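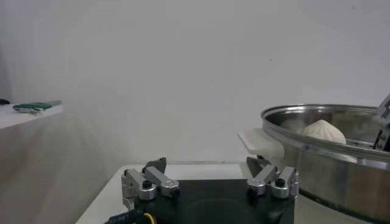 Steamed buns, August, 4 p.m.

Back at the white table with the Okden batch. A round bun with pleated folds, sitting in the steel pot. I like this job! I still want 8 minutes on the timer before anyone lifts the lid – last month's went gummy.

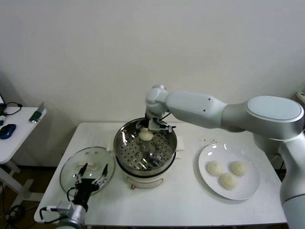 and I'd keep the glass lid close by on the table, it saves hunting for it. Crumbs to wipe up by the plate, dark ones, no idea what from. 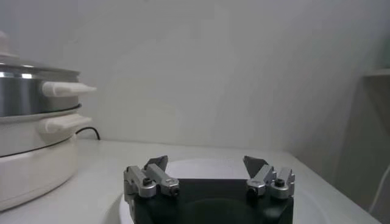
Kuker bench book, p. 109

Next time: try the Srisuk flour, six buns to a batch, and a longer rest before steaming.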